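The Case for a Pencil Case

Gerardo Lumanlan keeps his pencils in a drawer at work and his pens in a mug at home, and until last December he had not owned a pencil case since sixth grade. Then his daughter brought home a supply list that asked for one, hard-sided, with a lid. He bought two.

"I figured I'd use the other one for screws," he said. "It never got any screws in it."

His second case now rides in the side pocket of his work bag. He measures kitchens for a cabinet shop in Etby, and on a normal day he writes with three things: a black pen for numbers, a red marker for anything that has to be moved, and a green highlighter for the lines the customer has agreed to. All three used to float around the bottom of the bag with his tape measure. He lost a marker every couple of weeks, and once had one open up against a clean set of drawings.

The hard pencil case has been around long enough that most people stopped looking at it. Zippered pouches took over a lot of the shelf space. They are softer, they hold more, and they can be stuffed until the zipper complains. But the box with the flip lid is still for sale, usually near the bottom of the rack, and people who go back to it tend to give the same reasons.

One is that you can see what you have. In a pouch the thing you want is under the other things, and you end up feeling for it. A shallow tray holds a single layer, so a pen that is missing leaves a gap. Another is that the lid stays up while you work. You can reach in without looking much, and put things back the same way.

The trouble is capacity. Kerov, a small stationery shop in Skumildale, sells a plain flip-lid case next to a canvas pouch, and the staff there will tell you that most returns on the case come from people who tried to get a whole desk into it. A set of 24 colored pencils will go into many of the pouches. It will not go into a one-layer tray, and pushing on the lid is how hinges break.

So the first job is to take things out. Empty the case onto a clear table and test every pen on scrap paper. Anything that skips twice goes in the trash. Caps get matched to their markers, and markers with no cap go too, even the nice ones. Wipe the tray with a damp cloth, then dry it, paying attention to the corners, where eraser crumbs and pencil dust pack down into a gray paste.

After that, put back only what you used this week. For most people that is a pen, a marker or highlighter, a pencil and an eraser. Long things lie flat, side by side, all pointing the same way. Small things get the short compartment if the case has one.
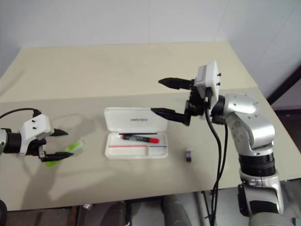 What goes in the small compartment

A divider makes more difference than you would expect from a strip of plastic. Without one, an eraser slides the length of the tray every time the bag is picked up, and it rubs against the pens until it has ink on all sides. With one, it stays at its own end with the sharpener and maybe a few paper clips.

Lumanlan keeps an eraser and a folded sticky note in his. The note has the shop's phone number on it, for days when his phone is dead. His daughter keeps hers full of beads, and her eraser lives loose in her backpack.

White plastic shows everything. Marker comes off with rubbing alcohol on a cotton ball if you get to it soon, but go easy on any printed lettering or stripes, which can come off along with the stain. Pencil wipes away with soap and water. Red ink that has been sitting all semester is probably there for good.

Cost is hardly an issue. A basic case at Kerov is $2, and the store's better one, made by Layug with a metal hinge pin, is still cheaper than a decent lunch. The cheap one will last a school year if it isn't overfilled. Check the hinge before you buy - open and close the lid a few times and see that it stops upright without leaning on you to hold it.

Lumanlan is on his second one. The first got left on the roof of his truck outside a house in Skumildale, with the pen, the marker and the highlighter in it. He went back for it that evening and found the highlighter.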